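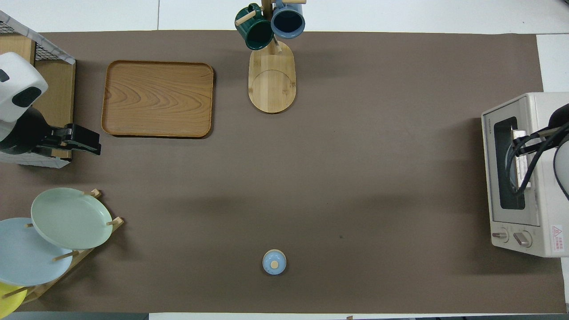 Kitchen table, both arms parked over the sides. Mug tree at the back, toaster oven on the right, plates in the rack.

17 January 2025

Open day at Kostarlow. Our bench had the kitchen setup and ran it on and off until closing. Writing this up before I forget the details.

We ran two tasks for visitors. The first was mug off the tree and onto the wooden tray. The second was plate from the rack to the tray. I had planned to add the toaster oven door as a third, but the right arm was slow to find the handle in the warm-up and I dropped it from the list. The oven stayed on the table as scenery. People asked about it more than anything else, so next time it should either do something or go in the cupboard.

Mug task: 10 runs in front of people, 2 failures. Both failures were the green mug. The gripper closed on the handle fine but did not lift high enough to clear the peg, and the mug swung back. The blue one came off every time. I think the lift height was tuned on the blue one back when we had the older tree. Needs checking against the Jallovel log.

Plate task: 6 runs, no drops. Slow, though. Visitors start talking to each other while the arm lines up with the rack, and by the time it moves they have missed the start. Worth trying the faster approach speed from the Entili branch, at least for the part before contact.

The paper mat held up. It crept a little toward the front edge over the afternoon and I pushed it back between groups. More tape along the front before the next one.

Questions I could not answer well: what it costs to run per hour, and whether it can tell a clean mug from a dirty one (no, but I gave a long answer where a short one would do).

The school group wanted to move things and see if the arm would cope. We let them shift the tray and the little blue container between runs. Tray moves were fine. The container ended up close to the tray once and the arm paused over it until I hit stop — not counted above, as I had already called that one practice.

To do:
Raise the lift on the mug task, rerun with the green mug only.
Tape the mat.
Decide on the oven.
Send the run sheet to Unlow, they asked for it.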